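Review: Grumwood G2 hand-held gripper pair, after one budget cycle

Posted in: Equipment, Buying notes

Short version for people with a purchase request open in another tab. Good grippers. Annoying cables. Buy the pair, not two singles. Put money aside for the stuff around them, that's where we got it wrong.

Longer version follows. Typing this between sessions so forgive the state of it.

What we are

Small outfit, sorting and handling work mostly. We collect demonstrations by hand and the arms learn from those later. Before this we were doing everything by teleop on a Posberg arm we had on lease, which meant one operator, one arm, one very expensive thing that could be broken at any moment. Danylo Dovhaniuk does our planning and had been asking since forever why we pay arm prices for hours when the arm isn't the point. Fair question. So we priced hand-helds.

What we looked at

Three options on the sheet.

Grumwood G2, sold as a matched pair, wired. 2,000 for the pair with cables and the top plates.

Qian's wireless set. Nicer on paper. Quote came in a good bit higher and the battery packs were a separate line, and the spare battery packs were another separate line, and then a charger. Stopped reading at the charger.

Build our own from printed parts. Wilson Rivadeneyra wanted this one badly and made a decent case for it. Parts cost would have been 460, which looks great until you put his hours next to it. Also we'd have had no matched spares. I still think it's the right answer for a lab with students and a printer that works. Ours doesn't, most weeks.

Went with the Grumwood.

What's in the box

Two grippers, left and right. Two cables. Two angled plates for the top, gray, already fitted on ours. A bag of screws in a size we did not have a driver for. A quick start sheet that is mostly a picture of the box. No case, which at this price, come on.

The full manual is a download. It's fine. Section on re-zeroing the jaws is better than I expected and you will need it.

In use

Pick up, plug in, go. First useful session was the same afternoon they arrived, and that was with us reading the manual as we went. Compare to the Posberg, where commissioning ate most of July.

Grip shape is good. Angular body looks like it would dig in but doesn't, at least not in my hands. Wilson has bigger hands and says the right one rubs at the base of the thumb after a while, he wraps it with athletic tape now. Weight is okay for a morning. By late afternoon you feel it in the forearm. We cap people at forty minutes and swap, put that in your staffing numbers because it matters more than the sticker price does.

The jaws. Two fingers, parallel-ish, decent pad material. Happy with boxes, pouches, bottles, soft goods. Less happy with anything round and slick. We went to pet toys for the current batch, mixed shapes with a bit of give to them, cheap to replace, and the textured ones are a really nice match for these pads. The task is dull, toys off the table and into a bin, and dull is what we wanted for comparing hardware.
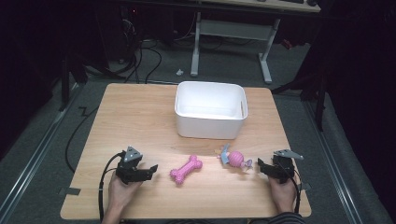 Both G2s at the toy table, bone and ball still to go in the bin.

Two-handed work is where the pair earns it. With the single arm we just couldn't plan any handover tasks, they weren't on the roadmap at all. Now it's one person, two hands, and the handover is whatever your hands would do anyway. New people get it in minutes. I had a temp on the table who had never touched any of our gear and her runs from the second hour were usable.

Opening and closing is smooth, no sticky point in the travel. Slight click in the left one since week three. Doesn't seem to affect anything. Grumwood support said send a video, I sent a video, they said it's within normal. Okay.

The cables

Right. So.

They're wired. I knew they were wired, I approved the wired ones. But you do not appreciate how much of your day is going to be cable until you have one hanging off each hand. They come off the body and drop down past your wrist, then off the front of the table, then across the floor to wherever your box is. Supplied length is just a little too short for a sensible route and just too long to ignore. We ended up buying extensions.

Things that helped:
Sleeves pushed up or snug at the wrist. Loose cuffs catch.
Strain relief at the table edge. Do this before the first session and not after the first yank.
Pick a side for the floor run and never change it.
Spare cable in the drawer. Connector is keyed but it's possible to force it, ask me how I know.

The floor behind our table still looks like a plate of spaghetti. It's on the list.

If wireless was the same money I'd go wireless. It's not the same money.

What it really cost

This is the part I wanted when I was searching for reviews and couldn't find, so here are our lines. All dollars.

Gripper pair: 2,000
Cable extensions, clips, spare cable: 139
Stands and mounting hardware: 524
Tape, bins, toys, odds and ends: petty cash, didn't track, should have

The stands line is the one that got me. I'd budgeted nothing for it. Assumed we'd reuse what we had and what we had was wobbly, and wobbly is no good when you are trying to get the same setup two days in a row. Order them with the grippers, one shipment, one approval. I had to go back to Danylo with a second request inside the same quarter and he was nice about it but I got the look.

Table: don't overthink. Ours is plain wood top, has picked up a few scuffs, nobody cares. What does matter is room at the front for two elbows. Measure with a person standing there holding things. We had a narrower one to start and people kept knocking knuckles on the edge.

Also budget for pads. Grumwood sells them in packs and won't tell you a wear interval, I asked twice. We're on our second set. The first ones went shiny and started slipping on the harder plastics well before they looked worn out. Plan on replacing by feel I guess, which is a terrible thing to write in a budget but there it is.

Resale, no idea. Haven't seen a used pair come up anywhere.

Buying from who

We went through Zerville, the reseller. Price was same as direct but they take a purchase order and Grumwood direct wants a card, which for us is a whole seperate process. Delivery was when they said. One of the plates had a scratch, cosmetic, didn't bother.

Ask for the calibration sheet by serial number when you order. It's free and they don't include it unless you ask. Took us a week of emails to get ours afterwards.

Warranty is a year on the bodies, cables excluded. Naturally the cables.

Planning numbers, sort of

People keep asking me how many pairs to buy. Depends on your people and not on your tables. One pair runs one station, and with the forty minute swaps we keep two people on it plus somebody resetting and labeling. A second pair without a second crew is a shelf ornament. We looked at it hard, Danylo had it pencilled in, and we moved that money to labeling time and I'm glad.

What I would do is hold back for a spare right hand. Most of our crew are right handed, the right one gets used harder and dropped more. Grumwood will sell singles but then the pair matching is on you, and it took Wilson most of a day to get a loaner right to agree with our left. If you can talk the reseller into three, two rights and a left, matched at the factory, do that. Zerville said maybe. I'll update if maybe turns into a price.

The Posberg lease we kept, at reduced hours. You still need an arm at the end to find out if any of it worked. Please don't go to your boss saying hand-helds replace the robot. They replace the robot sitting there being an expensive joystick.

Good
Quick to start
Comfortable enough, most hands
Two-handed tasks without any drama
Support answers, usually same day

Not good
Cables
No case
Pads are a mystery
That screw size
Right grip rubs on larger hands

Would I buy again? Yes, same pair, same reseller, with the stands and the spare cable on the first order. Four out of five. Would be four and a half with a case and another arm's length of cable.

Comments are open, if you've run the Qian set for more than a month I want to hear about the batteries. Specifically what they're like in the afternoon.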